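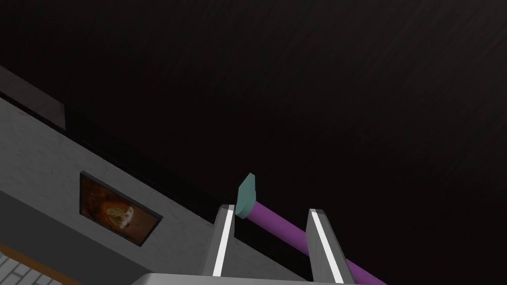

Zedau: simulated wrist-camera set for gripper comparison

Zedau is a small set of rendered episodes for comparing parallel grippers on the same pick tasks. Maintained by Lenuța Anghel.

What's in it

300 episodes, split evenly between 3 gripper models: Pulau (flat fingers), Pulau-S (same body, shorter fingers) and Hassanpour (padded fingers, wider stroke). Every episode uses the same arm and the same controller. Only the gripper changes.

Each episode has:
- wrist camera video, RGB
- joint positions and commanded finger width
- object pose from the simulator
- a success flag

Objects

There are 4 object types, all long and thin: a rod with a wider head, a plain rod, a spoon and a brush. The rod with the head comes in several color pairs, such as purple with a teal head. Start poses are random, so the wrist view is often tilted well away from the room. Wall pictures and floor textures are low resolution – don't use this set to judge image quality.

Success

A pick counts if the object is lifted clear and still between the fingers when the episode ends. Episodes stop at 800 control steps. A timeout is a failure, even if the fingers had closed on the object.

Known problems

The Pulau-S episodes were rendered again in October after a wrong camera offset was found. If your copy is older, download it again.

Dark surfaces close to the camera can fill most of a view. We left those episodes in.

Contact between the spoon and the Hassanpour pads is too sticky. Leave the spoon out when you compare success rates across grippers.

Loading

The reader is in the Zistico tools folder. Point it at the top directory and pass the gripper name. Finger width is in meters and angles are in radians. Older Zistico readers expect degrees and will load the files without a warning – check your version first.

Not included

No real robot data, no depth and no force readings.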